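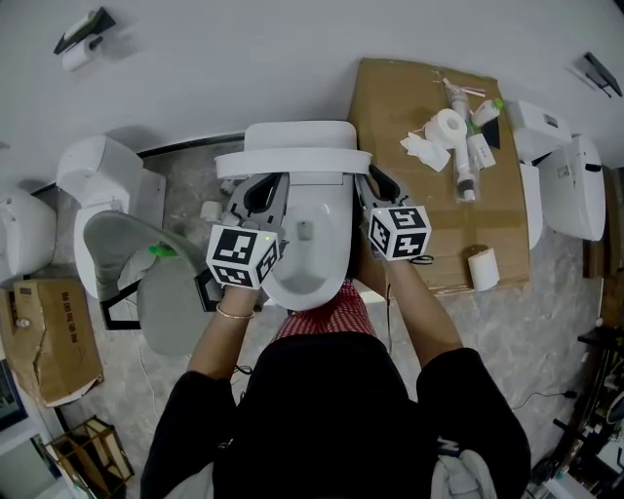 White toilet, black sleeves, red-and-white checks.

6/26/18

We finished painting the downstairs of the Jurkham house last night, apart from the hall closet, which can wait. I said I would write down how it went before I forgot the colors and the prices, so I am doing that now with paint still on my wrists.

The house has 1100 square feet downstairs and almost no wall in it was the same color as the next when we got the keys in February. The front room was mustard. The dining room was two different greens that met behind where a cabinet used to be. Yavuz Kozan, who sold it to us, told me he had painted one room every winter and used whatever was marked down. I believe him.

My plan was to do everything white and be finished in a week. Nazmiye talked me out of white. She grew up in a white apartment in Bozkurt and said she had spent her childhood being told not to touch the walls. So we went looking at off-whites, then at creams, and then we lost most of a month to sample pots. I put squares on three walls in each room and looked at them in the morning and again with the lamps on. The cream I liked best in the store turned pink every evening. One called Oat looked fine everywhere and I couldn't remember it after I left the room, so that went in the bedroom we use for guests.

The front room took four coats because of the mustard. I tried to skip primer and I don't recommend it. Two coats in, it looked like weak tea. Sinan Taşdemir came over with half a can of stain-blocking primer left from his garage and we started again from the window side. We used up his half can and I bought him a full one.

Trim was slower than walls. I had a decent angled brush and still made a mess of the window frames, and scraped the glass afterward with a blade. The baseboards had at least five layers on them and the corners had gone round from it. I sanded the worst ones and left the rest. If you come over, please look at the ones by the door.
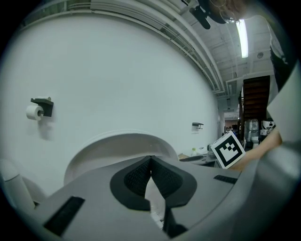
The kitchen was the one room where we disagreed to the end. Nazmiye wanted a deep blue and I wanted something that wouldn't make it darker, with only the one window over the sink. We tried the blue on the back wall and left it up for a week. It was a good blue and I had to turn the light on at lunch. I kept asking for a gray with no shine to it, and the matte light gray in the photo is very close to what I had in mind, including how it sits next to black, because the cabinet handles are black and we are keeping them. Most of the gray chips at the store had purple in them. The one we settled on is a stock color in flat finish, and the blue went on the inside of the pantry door, so she sees it whenever she gets the rice out.

Money, for anyone planning the same. Paint, primer, brushes, rollers, tape and drop cloths came to a bit more than 600 dollars. I had budgeted less because I hadn't counted the sample pots. Berkay Yurt quoted us 3697 to do the downstairs with his crew, trim included, and that was a fair price. He would have done the window frames better than I did. We put the difference toward the back steps, which are rotten on the left side.

Things I would buy again: the long roller pole, the cheap canvas cloths, a second tray. I would not buy the edging tool. It left a line of drips along the dining room ceiling that I am still finding.

The stairs are next, and they're brown all the way up. Nazmiye has already brought home chips.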